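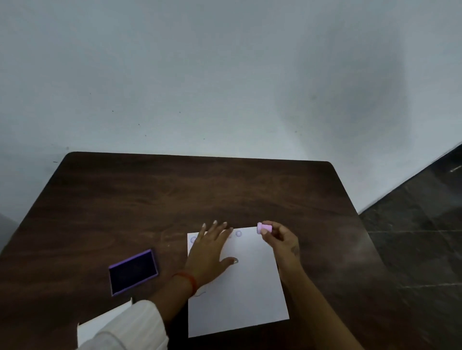
淡紫色小圆印，上边一排

小圆印章盖出来颜色发淡，边缘花纹不清楚，怎么调整？
Skeno 互助站 > 文具与纸品 > 印章、印台

Mereana Cartwright
想给一批信纸沿上边盖一排小圆印作装饰。印章是粉紫色小圆柄的，印面直径不到手指宽，图案是一圈花边，中间留浅色。印台是紫色塑料框的长方形小印台，垫面颜色很深，接近黑色，盖到纸上却只有很淡的紫色。纸是普通白纸，桌子是硬木桌面，纸下没有垫任何东西。

目前的做法：左手五指张开压住纸，右手拇指和食指捏住章柄，蘸一次盖一次。问题有三个。

一，颜色淡，远看几乎看不出来。垫面看着很黑，是否说明墨够？
二，花边有的地方实，有的地方虚，虚的位置不固定。
三，一排印子要和纸边平行，间距要一致，不想在纸上留铅笔线。

信纸一共51张，每张一排。印台是 Prulell 的，买来之后一直放在抽屉里，没有补过墨。换印台之前想先弄清楚是墨的问题还是手法的问题。纸的左下方还蹭上过一小块紫色，位置靠近手腕，这个也想避免。

纸边留白
先说第一点。垫面颜色深浅和印出来的颜色没有直接关系。浅紫色墨水集中在海绵或布面里，看上去都接近黑色，印到白纸上摊成薄层才显出本色。判断墨量要用试印，不要看垫面。

试印方法：取一张同样的纸，蘸一次，连续盖4个，中间不再蘸墨。
第一个就淡，后面迅速消失：墨量不足，或者垫面表层已干。
第一个淡，后面几个深浅接近：墨量正常，墨色本身就浅，需要换颜色更深的墨。
第一个边缘发糊，第二个反而清楚：蘸墨过多，下按太重。

补墨时用同品牌同类型的补充液，水性和油性不能混用。沿垫面长边滴2滴，合盖平放一夜再试。直接往中间倒，会出现中间湿、四角干的情况，印出来一样不均匀。

第二点，花边虚实不均而且位置不固定，原因多半在下按的角度。小圆柄的章捏得太高时容易歪。手指往下移，捏在靠近印面的部位，垂直落下，停一下，垂直抬起，中途不要左右摇。硬桌面没有弹性，章面稍微不平就会缺一块。纸下垫一张薄的橡胶垫或者几张复印纸，接触会均匀很多。垫得太厚也不行，纸会凹下去，花边外圈会带出一道多余的墨线。
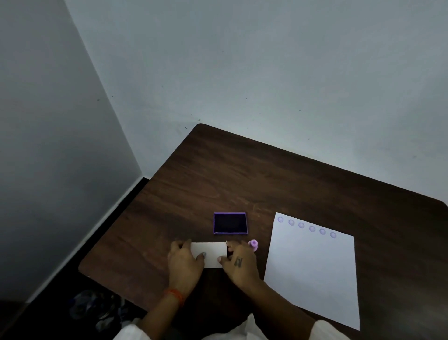
第 2 页 / 共 4 页

老套准
楼上讲了墨和手法，我补充排列。

纸在桌上可以斜着放，以手臂顺为准，没有必要和桌边对齐。一排印子只要和纸的上边平行，纸转正以后就是直的。上图六个印子就是顺着纸边走的，间距也基本一致，纸本身是斜的，不影响结果。

不画铅笔线的做法：剪一条硬卡纸，长度等于信纸宽度，宽度等于印子到纸边的距离。卡纸上边与信纸上边对齐，按住，章的外缘贴着卡纸下边落下。卡纸下边按间距用笔点上记号，点在卡纸上，信纸上不会留痕。一条卡纸可以一直用到最后一张，沾了墨就翻面或者换一条。

数量定下来以后，先盖两端，再盖正中，余下的往中间填。从左往右一路盖过去，误差会累积在最后一个上。数量为偶数时没有正中，先定两端，再定中间那一对。

印台放在纸的左边还是右边，看哪只手拿章。右手拿章、印台放左边，每次蘸墨章都要从纸面上方经过，有滴墨或者碰到纸的可能。右手拿章的话，建议把印台挪到纸的右侧。章不用的时候也不要侧放在纸和印台之间，滚一下就是一道印。找个瓶盖，印面朝上立着放。

蹭墨的问题：压纸的手换到没有印子的区域，手腕下垫一张废纸。袖口长的话卷上去。

苇塘
换个贵一点的印台就好了。我用的是 Ndung'u 店里的，颜色很深，没研究过手法。

Mereana Cartwright
谢谢各位。按第一种方法试了，第一个淡，后面几个和它差不多，应该是墨色本身浅。垫了几张复印纸之后花边完整了。颜色暂时不换，剩下的信纸照这个颜色盖完。

另外问一句，蘸墨是按一下还是要反复点？

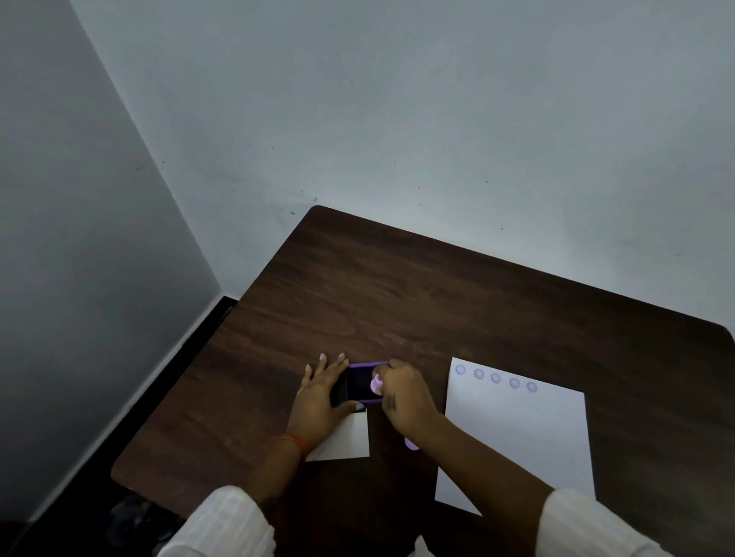
Heltorero，05/10/2018

纸边留白
蘸墨的部分单独回复。

小章轻点两三下，每点一下换一个位置，比用力按一下均匀。用力按会把墨挤到图案的凹处，浅色中心会被填掉。点的时候用另一只手扶住印台外框，小印台分量轻，章抬起时容易被带起来。图中左手掌侧抵着紫色外框，右手从上方握住章柄往垫面上压，这样扶是可以的，注意指尖不要碰到垫面。

垫面要轮换使用。总在同一个位置蘸，那个位置先干，四周还是湿的，章面上会一半有墨一半没有，效果和角度歪了很像，容易误判。每盖完一张信纸，把印台转半圈。

章面每隔几张清一次。用不掉毛的布蘸少量清水，水性墨足够，擦完在废纸上盖到没有颜色，再重新蘸墨。油性墨用专用清洁液，不要用酒精泡橡胶章面，会变硬。

盖好的纸摊开晾，不要马上叠。光面纸吸墨慢，要晾更久，用废纸边轻轻贴一下，没有颜色转印就可以收。

老套准
同意轮换垫面。补一条，合盖以后印台平放，不要立着，墨会往一头走。

浏览 425 次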